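Dînette : comment ranger les légumes factices sans que tout se mélange ?
Rubrique Jeux et rangement – 3 réponses

Griet Wouters
Bonjour,
On a récupéré un gros lot de fruits et légumes de dînette pour le coin cuisine de la garderie. Jusqu'en août, tout allait dans un sac en tissu et les enfants le vidaient par terre pour trouver une tomate. Je voudrais passer à des bacs, mais je me demande s'il faut trier par couleur, par sorte ou par taille. L'étagère Beron que nous avons fait 81 cm de large et les enfants ont entre deux et quatre ans. Faut-il des couvercles ? Et comment nettoyez-vous les pièces ?
Merci d'avance.

Nadness
Chez nous c'est un seul grand bac et puis voilà. À deux ans ils ne trient pas.

Timmermans
Bonjour Griet,
Je ne trierais pas par couleur. Les aubergines partent avec le raisin, les poivrons changent de bac selon la personne qui range, et au bout de deux semaines c'est de nouveau mélangé. Prenez deux catégories, légumes et fruits, avec un bac transparent pour chacune. Les petites pièces comme les piments vont avec le reste, sauf si elles passent dans le cylindre de contrôle pour les moins de trois ans. Dans ce cas, retirez-les.
Mesurez la profondeur de l'étagère avant d'acheter. Évitez aussi les bacs trop hauts, les enfants n'atteignent pas le fond et renversent tout.
Pas de couvercle chez nous. Pour le nettoyage, eau tiède et savon doux pour le plastique, chiffon à peine humide pour le bois, puis séchage à plat sur un torchon. 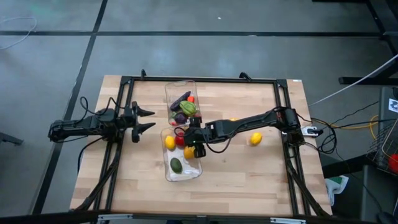 Les légumes factices en plastique passent-ils au lave-vaisselle ?
Ceux d'une seule pièce le supportent en général dans le panier du haut, à basse température, si le fabricant l'autorise. Les modèles à découper avec velcro se lavent à la main, car la colle se ramollit à la chaleur.

Rhys Lowther
D'accord pour les deux catégories. J'ajouterais une étiquette avec un dessin, collée sur le petit côté du bac, à hauteur des enfants. Du papier plastifié suffit, fixé avec du ruban adhésif large. Nous faisons le rangement avec eux avant le goûter, un bac après l'autre. Les plus petits se trompent encore et on corrige le soir.

Griet Wouters, 13 septembre
Merci, je pars sur deux bacs transparents sans couvercle. Je vérifie les petites pièces avant de les remettre en service.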